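The Weight on the Label

How much of a packet is product, how much is packet, and who checks

At 6 a.m. in December the test room at Greltside is held at 20 degrees, the same as it is at noon. The scale on the centre bench has been switched on all night. Unnur Brynjólfsdóttir, a metrologist who has worked on packaged goods for most of her career, places a steel reference mass on the pan, records the reading, removes it and records the return to zero. She repeats this 4 times before any packet is opened.

Net weight is the oldest promise on a grocery shelf and one of the least examined by the people it protects. It refers to the contents only. The film, the tray, the cap and the label are tare, and tare has to be subtracted before the declared figure means anything.

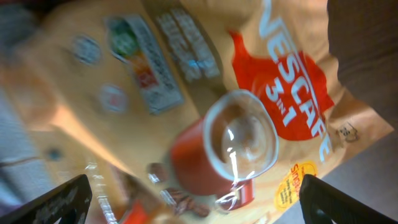
Tare is less stable than it looks. A roll of laminated film can vary in thickness from one end to the other, and a carton will take up moisture in a humid warehouse and give it back in a dry one. A packer who sets the tare once in the morning and leaves it can be wrong by mid-afternoon without touching the machine. The usual remedy is to weigh a sample of empty packages from each roll or pallet and enter the mean.

The filler is the second source of error. Free-flowing powders behave well on an auger. Long or brittle goods are harder to portion, and most lines that handle them use a multihead weigher, which drops small amounts into several buckets and then picks the combination closest to target. The Jaltano line Brynjólfsdóttir uses for trials has a nominal fill of 800 grams and can be made to miss it in either direction by changing the vibration on the feed pans.
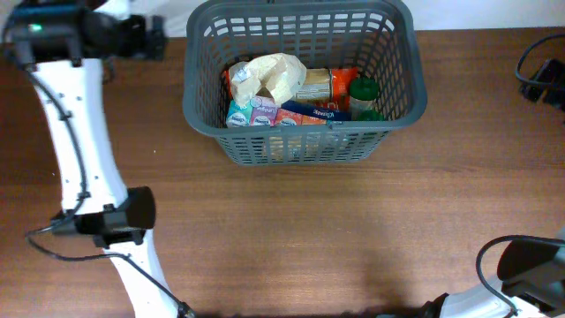 Under the average quantity approach, a single light packet is not a fault. The batch must meet the declared weight on average, and only a limited share of packets may fall below a set tolerance. The alternative, in which every packet must meet the minimum, is simpler to explain and more costly to run. Packers working to it overfill as a matter of routine, and the surplus, known in the trade as giveaway, comes out of margin.

Giveaway is where most of the engineering effort goes. At one plant that Brynjólfsdóttir audited, a Brouwer checkweigher had been rejecting good packets for weeks. The cause was a draught from a loading door. Once a shield was fitted over the weigh cell, the target fill was lowered by a gram and the rejects stopped.

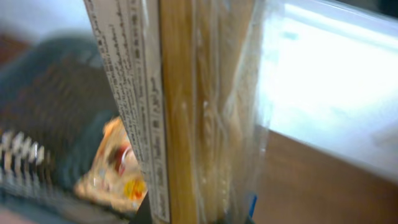
Does a packet lose weight while it sits on the shelf?

It depends on the product and the film. Goods that contain free moisture can lose it slowly through the packaging, and some rules make an allowance for this. Dry goods in a sound seal change very little, and may gain slightly in humid air if the seal is poor.

Sampling is the part of the work most often done badly. Taking packets from the top layer of a pallet is convenient and tells the inspector about the last few minutes of production. Brynjólfsdóttir draws from positions chosen by a random number table, which means unstacking the pallet. In a recent trial she drew 119 packets, of which 100 were weighed and the remainder kept sealed in case the result was disputed. 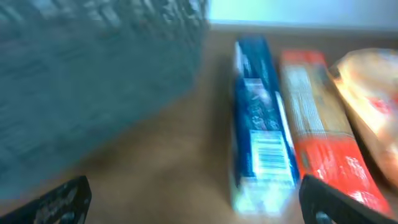

The records from that trial fill one binder. Each line gives the gross weight, the tare, the net and the time, with the room temperature noted at the head of the page. She still writes the first copy by hand. The Ulus software on the bench computer logs the same values directly from the scale, and the two sets are compared at the end of the shift. Where they differ, the packet is weighed again and both entries are initialled.

Calibration of the reference masses is done off site. They travel in a lined case, are handled only with forceps or gloves, and rest in the test room overnight before use so that they reach the temperature of the air around them. A warm mass sets up a small convection current and reads light. The effect is too small to matter on a shop scale, but on the centre bench it shows up in the last digit.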